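Orakzai 8 task planner: a long-ish review after a winter of use

I put off writing this one up because I kept changing my mind. When I first installed Orakzai I disliked it quite a lot, then I loved it for a month, and now I've settled somewhere friendly in between, so it seems like a fair time to put some words down.

For anyone new to it, Orakzai is a planning layer. It sits between your perception stack (I use Eda for segmentation and pose) and whatever is driving the arm, and it turns "put the fruit on the pink plate" into a sequence of grasps and moves your controller can follow. Version 8 was the first I tried. Setup took me an evening and a good part of the next morning, mostly down to the Eda bridge, which wants its camera calibration in a format I had never met before. The guide covers it, but you have to scroll a long way!

Once it's running, it is a pleasure to work with. You can click any step in the plan tree and see what the planner believed about the table at that moment, with a confidence next to every object. I can't tell you how many hours that has saved me. My test setup is plates and toy food, nothing fancy, and the wrist camera feeds straight into Eda.

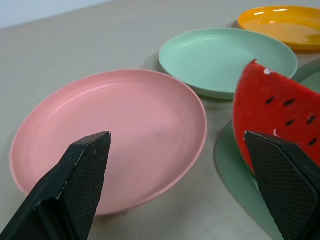

Two greens sitting that close together used to be my worst case. Nivbridge, which I used before, would merge overlapping plates into one lumpy object and then plan a place right on the shared rim. Orakzai keeps a separate support surface for each plate and carries the doubt forward into the plan. I ran 100 sorting trials in February with both planners on the same Eda output, and Orakzai chose the wrong plate in 8 of them. Nivbridge managed that before lunch.

Gellesgate wrote in after my first short post to say the support surfaces are fine until something tall is standing on one of them, and that the planner then holds on to the old plate outline far too long. The fix, according to the same message, is to lower the surface timeout and force a fresh look from a second wrist pose before every place.

I tried it, and I have to agree. With the default timeout, a wedge of toy watermelon is enough to hide a good bit of the plate under it, and Orakzai will happily trust an outline it last saw several moves ago. With the second look switched on, plans come back in around 245 milliseconds on my machine, a little slower than before, and I've left it that way.

Now the grumbles. The log viewer has no search, and one of my longer sessions came to 1559 entries, so you can picture the scrolling. Gripper width is set per project and can't be changed per object, so a thin slice and a fat one get the same opening unless you write your own override – I did, and it broke with the next update. The error messages could be kinder, too. "Goal unsupported" can mean the plate wasn't found, or the plate was found and is full, or you spelled plate wrong.

Would I install it again? Yes, and I'd set the timeout on day one. If your table is tidy and your objects sit well apart, Nivbridge is lighter and quicker to learn, and I still keep it on the older machine. For anything crowded I reach for Orakzai, and I'm hoping the next release brings that search box.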